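Worldbuilding for Tabletop Games
Week 7 notes – Factions and why players ignore them
Handout for Wednesday group. Bring to the table session, we will mark these up.

Left over from last week: the map exercise. Most of you drew too much coast. Fine. Keep the maps, we need them at the end.

What a faction is for

A faction is a group that wants something and will still want it if the heroes stay home. That's the working definition. If your cult only exists so there is somebody to fight in the last room, it's a monster with a nicer hat. Call it a monster, save yourself the page.

Minimum on the card:
Name
What they want this season
What they're short of
Who they owe

Lore goes on the back. History goes on the back. Eighty years of kings – back.

Case: Stukia and Sodov

Two river towns from the practice setting. Stukia holds the bridge and has no salt. Sodov has the salt, plus a curse on the mine that nobody under the age of 82 remembers being laid. Old Zadell remembers. Zadell is a lich, so her memory is good but her price is bad.

In the first draft the towns were at war. Dull at the table, players picked a side in the first hour and that was it for choices. Second draft, they trade, grudgingly, and both pay Zadell a fee to keep the mine dead quiet. Now every job the party takes bumps into the fee somehow. Same map, same names, only the debts changed.

Look at your own factions for a debt you can add. One is plenty.

Small life

Isamu Shibata's talk, the one we listened to in April, has the point about chores. A place feels lived in when somebody there has a dull job and you can interrupt it. Guards eat. Necromancers have to wash up. Write 3 chores for each faction, and put at least one within reach of the first scene.

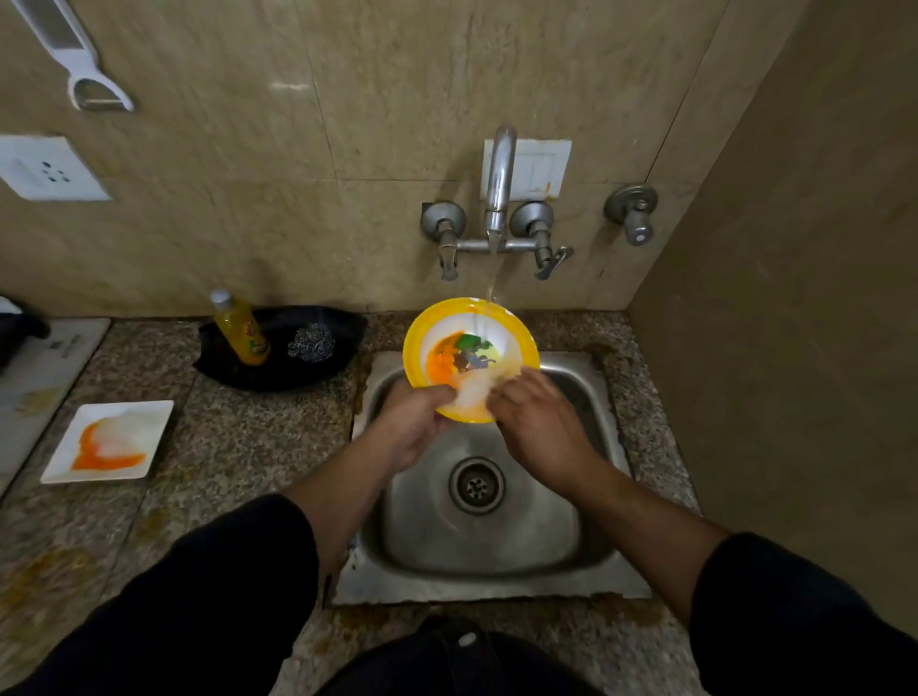
Fig. 2. Chores: a bowl under the tap.

For the Order of Salminen (the knights in the handbook draft, p. 7) the class came up with: oiling straps, feeding the crows, copying the oath out by hand when the damp gets to it. The oath one is best. A player can steal it, correct it, or copy it wrong on purpose, and then you have a plot you didn't plan.

Clocks

Each faction gets a clock, drawn as a circle in slices. Fill a slice when the party rests, fails, or wastes a day. When its full the faction gets what it wants. Do not hide all the clocks. Players who can see one get nervous, which is good for pace.

Common mistake – too many slices. Nothing ever lands. Go short and start a new one.

Also: if two clocks fill on the same night, run the quieter one first. The loud one will keep.

For next time

Finish two faction cards, front only. Swap with a partner and cross out every adjective you can live with out. Bring the crossed out version, I don't need a clean copy.

Dice are in the cupboard as usual.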